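okay so the shape blocks rabbit hole continues. a few of you asked what I ended up keeping out after the big August toy clear-out, so here goes, short thread

Blocks won. Obviously. Everything with a battery compartment went up on the high shelf and not one person in this house has asked for it back

I'm down to a small handful at a time on one board. We used to tip the entire bin out (up to 300 pieces, I wish I was kidding) and it was just noise – stuff got kicked under the couch and then everybody was mad

Board first, blocks second! If there's a flat place that belongs to the blocks, the blocks kind of stay there. Mine is a plain piece of maple I picked up at Plutlow in the offcuts pile and sanded on the back steps
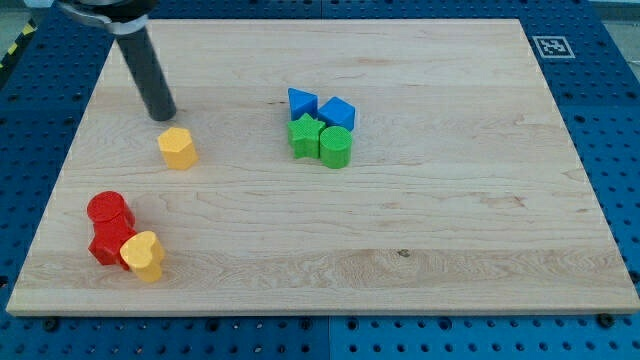

Color is where I always start. Greens together, blues together, yellow off by itself. Then you can switch the whole thing up and go by shape, so the star has to find some other pointy friend, and that's a surprisingly long argument when you're 3

The hexagon is my favorite and I will not be taking questions. It stands up nicely, it's easy to grab, and it sort of rolls if you push it on its side, but in a clunky way

Cylinders though. Cylinders are chaos. Lay one down and it's gone

Cleanup is the best part of going small. Two minutes, into the bag, board goes behind the bookcase. I tried a sorting tray from Ekusier before this and we spent more time putting the tray away than playing

Next up I want to try 6 blocks and a scarf over the top, guess what's missing. Will report back – if I remember lol

14 comments · 2 shares

Lera: the cylinder slander!! ours lives under the fridge now so fair enough

Sin: what grit did you use on the board? mine came out fuzzy

Lera: trying the scarf thing tonight

Last updated 2 hours ago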